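From: Charmaine Zwane
To: Prerier users and integrators list
Date: 8 September 2024
Subject: Re: Grasp pose offsets at the plate stations following the planner update

Dear Reece and colleagues,

Thank you for the detailed report. The planning group at Ernville has reviewed it against the simulated cell, and I am replying to the full list as the matter affects any site that has adopted the station-relative frames introduced in February.

Reece Lockwood wrote:

> Since moving to the current release, our cell at Blackburn has rejected
> a number of pick plans at the second station. The planner reports a
> collision between the gripper and the station holder during the final
> approach. The same labware definition plans without complaint at the
> first station.
>
> We have confirmed that the labware file is unchanged and that the
> station poses agree with our survey. Denise Kettle has re-run the
> calibration routine twice with no difference in outcome.
>
> Could the maintainers please advise whether (a) the holder geometry is
> now inflated by default, and (b) whether there is a supported means of
> relaxing the check for the last segment of the approach? We would
> prefer not to disable collision checking for the whole motion.

To the first question, the answer is yes. The current release applies a padding of 4 mm to all fixed geometry in the planning world, including station holders. The previous release padded only the table and the robot mount. The change was described in the release notes under "scene defaults", but its effect on grasping was not spelled out, and we accept that it should have been.

We reproduced the behaviour in the reference cell using the standard three-station board.
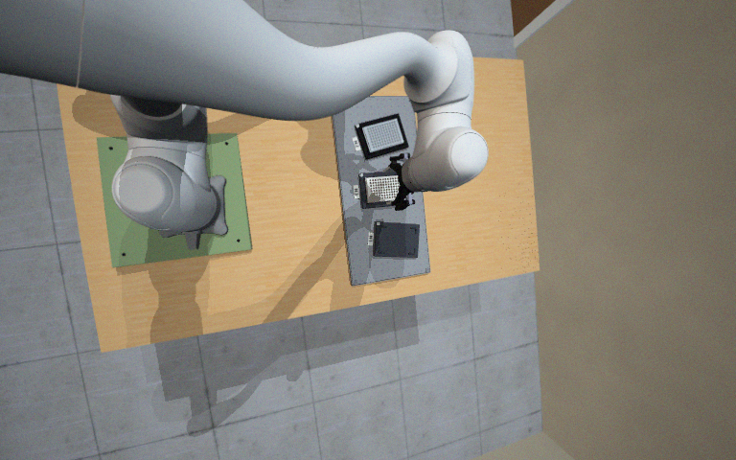
The rejection arises from the order in which the planner evaluates contacts. Padding is applied to the holder before the allowed-contact list is read, so a finger that is permitted to touch the labware is still tested against an enlarged holder directly beside it. With the gripper placed at the end of the middle station, the fingers sit to either side of the rack and the central part of the gripper overlaps the edge of the holder when viewed from above, which leaves the padded model very little room. A definition that places the grasp height a little further above the holder will pass, and this explains why one station may plan successfully while its neighbour does not. Sites should compare the grasp height recorded for each station before concluding that a pose is in error.

To the second question, relaxing the check for a single segment is supported. The approach segment accepts its own padding value, which overrides the scene default for that segment only. The relevant entries in the station file are as follows:

approach.padding_mm: 0
approach.scope: holder
approach.start_above_mm: 8

The scope entry should not be omitted. Without it, the override extends to every fixed object in the planning world, including any shelving behind the robot, and the elbow may then be planned closer to those objects than a site would wish. 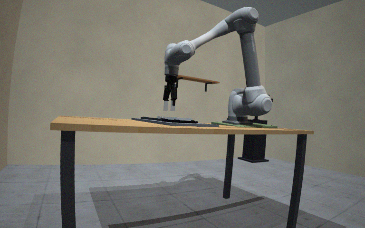
The start height is measured from the grasp pose to the point at which the override takes effect. Above that point, the scene default continues to apply. Sites that use taller labware should set the value to suit and should verify the resulting plan in simulation prior to any trial on hardware.

Cathal Kinsella ran 1000 randomized pick requests against the reference cell with the override in place. No request was rejected on account of the holder. The remaining rejections were all attributable to wrist joint limits, a separate matter which is tracked in the usual place.

The ordering fault itself is recorded as issue 2802. The proposed correction reads the allowed-contact list first and then pads only the geometry that remains. Lorraine Crabtree has asked that the correction be held until the Flisstead site has completed its validation, as a change in default behaviour part-way through that exercise would oblige them to repeat it. We consider this a reasonable request. In the meantime, the override above is the recommended practice for all sites.

Two further points for Blackburn. First, please restore the calibration values that were in use before Denise's second run, as there is no indication that they were at fault. Secondly, we would be grateful for a copy of your station file and one rejected plan in the standard log format – the full motion log is not required.

Comments on the proposed correction may be sent to this list or entered directly against the issue.

Yours sincerely,

Charmaine Zwane
Motion Planning, Prerier Project
Ernville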